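The Vandside worktop, one winter on

I bought the Vandside because the old worktop had a burn the shape of Cornwall and the man at Arngate was having a sale. It cost 845 with fitting, which the website called "from 700". I have yet to meet anybody who paid 700.

First, the colour. Vandside offers it in white and in a grey named after a pebble. I went for white, having forgotten that I drink tea.
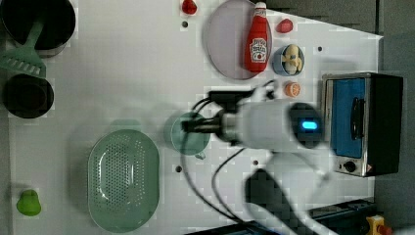 Green colander and slotted spatula on a white top.

Fitting took two visits. On the first they found my wall wasn't straight, a thing the wall had kept from me for years. On the second they brought a tube of filler and a better attitude. The join by the sink is neat, and the one by the cooker is neat if you stand near the door.

Stains: tea wipes off with a damp cloth. Beetroot wipes off if you're quick. Turmeric has moved in, and I now keep the toaster over it. Arngate sells a Galletik cleaning paste for this sort of thing, and it smells like a swimming pool and took the mark down to a pale custard. 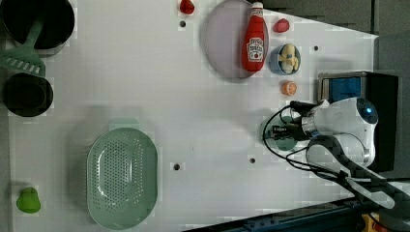

Scratches are harder to judge. Mine has a few fine ones by the bread bin, visible only when the sun is low, so for most of December it looked brand new. The leaflet asks you not to drag things. I live with people who drag things.

A Cosgrove top would have been 75 cheaper and comes with rounded corners, which my hip would have liked. But their delivery slot was "morning or afternoon", and I have my pride.

Would I buy it again? Probably, in the pebble.

Posted 4th November
2 comments | 75 shares
Contact us | Copyright | Back to top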